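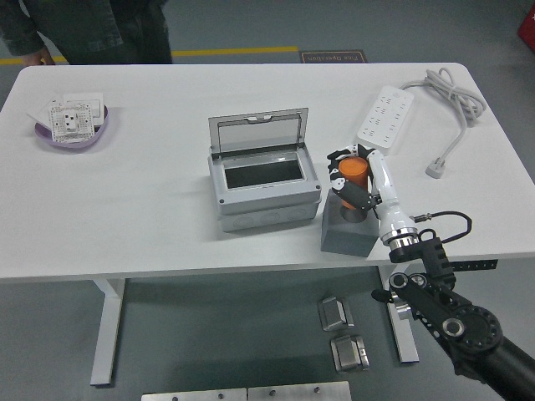

Junction box

A junction box is an enclosure in which electrical conductors are joined, branched or terminated. It protects the connections from damage, keeps people away from live parts, and contains sparks or heat if a connection fails. Junction boxes are found in nearly all buildings with fixed wiring, and also outdoors, in vehicles, on ships and in industrial plant.

The term overlaps with several others. A box that holds a switch or a socket outlet is usually called a device box, outlet box or back box. A box used only to draw cable through a long conduit run, with no connections inside, is a pull box. Larger housings for controls and equipment are generally called electrical enclosures. Usage varies by country and by trade, and many catalogs list all of these under one heading.

Construction

Most boxes have a body and a removable cover. The body may have open hubs, threaded entries, or knockouts, which are partly cut discs that the installer removes where a cable or conduit is to enter. Unused openings are closed with plugs. Covers are held by screws or clips, and in sealed types a gasket runs around the rim.

Inside, conductors are joined with twist-on connectors, lever connectors, crimped sleeves or screw terminals. Some boxes include a mounting rail or a fixed terminal strip. Metal boxes have a point for attaching the grounding conductor.

Materials

Steel boxes are strong and resist fire, and are common in commercial work. They are usually galvanized to slow rust. Cast aluminum is used outdoors and where a box has to support a fixture. Stainless steel is chosen for food plants, marine sites and other places where washing or salt spray would attack ordinary steel.

Plastic boxes are light, inexpensive and do not conduct electricity. PVC, ABS and polycarbonate are the usual choices, with glass-reinforced polyester for larger or more exposed units. Plastics differ in how well they stand up to sunlight. Some become brittle after years outdoors unless a stabilizer has been added. A plastic box does not provide a ground path, so the grounding conductors must be joined to each other inside it.

Mounting

Flush boxes are set into a wall or ceiling so that the front edge sits level with the finished surface. In new work they are nailed or screwed to the framing before the wall is closed. In existing walls an "old work" box is used, with tabs that swing out and clamp behind the wallboard. Surface boxes are fixed directly to a wall, beam or post, and are common in garages, workshops and basements.

Where a wall finish is thicker than planned, an extension ring brings the front of the box forward. Boxes in masonry are set in mortar or fixed in a cut recess.

Sizing

The space inside a box limits the number and size of conductors it may hold. Overfilling bends the conductors sharply, puts strain on the connections and traps heat. Wiring codes give a volume allowance for each conductor according to its gauge, with added allowances for devices, internal clamps and grounding conductors. Under the method used in the United States, a switch or receptacle is normally counted as 2 conductors of the largest size connected to it. Small loops of wire that begin and end inside the box are generally left out of the count.

Protection from the environment

Boxes for wet or dusty places are rated for their resistance to water and solid particles. The IP code is used in much of the world, while NEMA enclosure types are common in North America. The two systems do not match exactly, as the NEMA types also cover matters such as corrosion and icing. A rating applies to the complete assembly. A sealed box fitted with the wrong cable gland, or with a cover screw left out, no longer meets it.

Condensation can form in a sealed box when the temperature changes. Breather plugs and drain fittings are used to deal with this — they let air or moisture out without admitting spray.

Boxes for areas with flammable gas or dust are a separate class. Some are built so that an explosion inside cannot ignite the atmosphere outside, and they have heavy walls with closely machined joints.

Access

Most codes require a junction box to remain accessible without damage to the building. A box plastered over or hidden behind fixed paneling is a common finding in home inspections. It makes a fault hard to trace, and a later occupant may drill into the wiring. Blank covers are used where a box is no longer needed for a device but still contains joined conductors.

See also

Cable gland
Circuit breaker
Conduit (electrical)
Distribution board
Terminal block
Wall plate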